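What I brought home from the Dalero open day – kitchen and shop tips

Went to the open day at Dalero in September. Went for the robots, came home with two pages of notes about bottle caps and where to put stuff on a counter. Typing them up fast before I lose the paper. Sorry for the shorthand.

Quick background. Dalero teaches machines to do small table chores. People do the chore first with a gripper tool in their hand, over and over, and the machine learns from that. One of the demo people said they like 1000 tries of a single chore before they trust it. 1000! Of picking up a cup. You learn a lot about cups that way, and that was the part I wanted.

Before you start anything

Clear the landing spot first. Everybody reaches for the thing before they know where its going. Then you're standing there with a hot pan and no place for it. The demo people were strict on this – look at the spot, then touch the object.

Tall stuff to the back, short stuff to the front. I had this backwards at home with the oils and the salt. Knocked the vinegar over twice last month reaching for the salt behind it. Swapped them, took a minute.

Cords off the working side. Power strip goes where your arm doesn't sweep. If a cord has to cross, tape it down flat, painter's tape is fine and doesnt leave gunk.

Pick a light and stick with it. Sun from a window in your eyes makes you misjudge the edge of a glass. Stand so the window is to your side if the room lets you.

Bottles and caps

Hold a nearly empty bottle low. Not a lot of weight in there, so if you bump the top it goes right over. A full one forgives you.

Squeeze less than you think. Thin plastic buckles, the water comes up and out over your hand. Grip just hard enough that it doesn't slide, then add a hair.

Come at it from both sides at once. If one finger touches first it shoves the bottle before the other one gets there. I tried the hand tool and did exactly that, three times running, bottle went for a walk across the table every time. Slow down for the last inch.
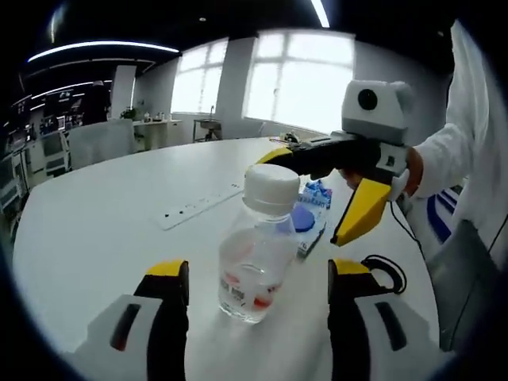
Two-handed jobs need one boss hand. One holds still, the other does the moving. When both move you lose the cap, and then it rolls under the fridge. Same goes for two people at one table, by the way. Decide out loud who is going in first. We do this now when we cook together and there's a lot less elbowing.

Stuck cap: rubber band around it, or a dish glove. Hot water over a metal lid for a bit, not over thin plastic, it warps.

Ribbed caps get grimy in the ribs. Old toothbrush, dish soap, done. I never once thought to clean these.

Packets and soft stuff

Soft packets were the hard case for the machine, and for my dad-fingers too. Grab the sealed edge, never the fat middle. The middle squishes and slides away from you.

Lay wrapped packets flat with the seal facing you. Same way every time. Your hand stops having to think.

Tear a snack bag halfway, not all the way. Less to fold, clips better. And fold twice before the clip goes on.

Round things need a stop. An onion, a lemon, a roll of tape, anything that wants to leave. Lean it on something heavier or set it on a folded towel. I keep a damp dishcloth by the cutting board just for that.

Shop side

The best table setup tip was the dumbest one. Mark where things live. Pencil or bit of tape, outline of the tool, put it back in the outline. They reset the table to the same layout between tries and it goes so quick becuase no one is deciding anything. Did it on my bench for the 8 tools I use most. The rest can stay in the drawer.

Put a bit of grip on smooth jaws. Leather scrap or a cut up bike tube on the clamp pads. Holds better with less pressure, fewer dents in pine.

Practice the motion empty once. Sounds silly. Do it anyway before a glue-up, you find out the clamp is on the wrong side before the glue is wet.

Stop at 50. That was the house rule for repeats at one demo table, 50 and then you get up and walk around. I use it for sanding strokes, for peeling, for folding napkins at Thanksgiving. Hands get sloppy after that and you don't notice.

If you want to go to one of these

Go early. I got there when the doors opened and had the hand tool to myself for a good while. By lunch there was a line out to the hall and somebody said almost 900 people had signed up.

Wear sleeves you can push up. Ask the people at the tables, not the people at the front desk – the table people do the chore all day and will tell you what goes wrong. Bring a pen that works. Mine quit and I finished my notes with a borrowed pencil, so if a tip above reads funny thats why.

Parking: the Dedlow Street lot fills up first, use the one behind it. Coffee was okay. Kids can try the tools but they do need a grown up standing there.

Still to type up: drying glasses without spots, the towel folding thing, and stacking bowls so they don't lock together. Will add when I find the second page.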